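Every August my cousin sends me a link to a robot that is going to do my housework, and every August I am still the one scrubbing the stovetop. This year it was the Hustus, which costs 3,490 dollars and, according to the company, "handles light daily tidying." I read the whole product page so you don't have to. Light daily tidying means picking up five kinds of object from a floor with no rug on it.

I'm not against the idea. I would pay good money to never wipe down a counter again. But I've been reading about this stuff for a long time now and I keep running into the same gap between the video and the chore. The video shows an arm putting a cup in a dishwasher. The chore is the cup, the oatmeal stuck in the cup, the spoon under the oatmeal, and the fact that the top rack is full of somebody's water bottle parts.

Take sweeping up crumbs. It sounds like the dumbest job in the house. You hold a little brush, you push the mess toward the edge, you catch it. A kid of five can do it badly and a kid of eight can do it fine. But think about what your hand is up to the whole time. You press harder where something is stuck and ease off where it isn't. You roll the handle a bit to get the corner. When the bristles start to skip you feel it before you see it, and you change the angle without thinking.

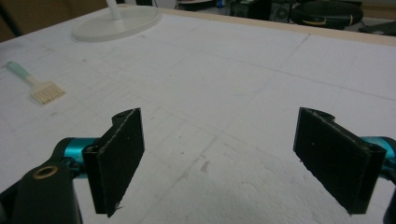 A gripper with two fingers gets to do one thing, which is squeeze. Everything else has to come from the arm behind it, or from whoever is moving it. Pick up a brush handle that's lying flat on a table and you've already used up a surprising amount of cleverness, because the fingers have to get down either side of it without jamming into the tabletop. Then the brush twists as soon as it meets any resistance. You and I have a palm and three spare fingers to deal with that.

The people working on it know all this, to be fair. Maysoun Hijazi, who I used to work with at Wedside and who now follows this field a lot more closely than I do, told me I was being a grump. Her argument is that the methods have changed. You show the machine a job over and over by hand, and it picks up the pattern, and nobody has to write out rules for crumbs. She mentioned one project with 2,000 demonstrations of wiping and sweeping. I asked how it did in a kitchen it hadn't seen before. She said "it varies," and then she changed the subject to my garden.

I do think she's right that it's moving. The Vitale arm they had on the packing line back at my old shop could do exactly 2 box sizes, and if the tape ran out it went on folding flaps all the same until one of us walked over. What people are trying now is much harder than that, and some of it looks pretty good.

Still, I want to see the boring version. No music, no cuts, normal speed. Give it a table with dried sauce on it and leave the room – then let me see the table. Grilell put out a clip like that last spring and I respected them for it, even though it took most of an hour and there was still sauce.

My cousin has the Hustus in his cart, by the way. I told him to check the return policy and measure his rug.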